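Last updated: Tue 16 October

Section 6. Preparing the Work Table

This section applies to all Ilteo tables with a white top. It must be completed before any item is placed on the table for sorting or inspection.

6.1 Clearing the surface

1. Remove all items from the tabletop, including paper, cups and packing material.
2. Wipe the top from the back edge to the front with a soft, damp cloth.
3. Dry the top with a second cloth. Allow 7 minutes before use.

CAUTION: Do not use scouring powder or steel wool. Scratches in the white finish are not covered by the Barnent service plan.

6.2 Placing items

1. Place one item at a time on the table. Small items should lie flat, with the long side running front to back.
2. Leave a clear margin on all sides of the item.
3. Lift items when moving them. Do not slide them across the top.
4. Record any marks or spots on the item on the intake sheet before it is handled further.

NOTE: Dark items show dust and wear more readily on a white surface – check the corners and edges with care.

6.3 Lighting

Set the overhead light so that the middle of the table is well lit. A slight falling off toward the corners is acceptable. If strong glare is present, lower the setting by one step and check again.

6.4 End of session

Return all items to the Grolwood storage trays and repeat steps 1 to 3 of 6.1. The table must not be left with items on it overnight.
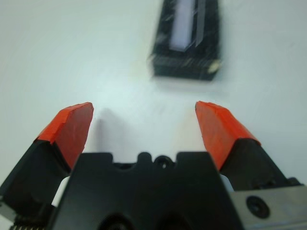 Figure 6-1. Dark item on the white tabletop, long side front to back.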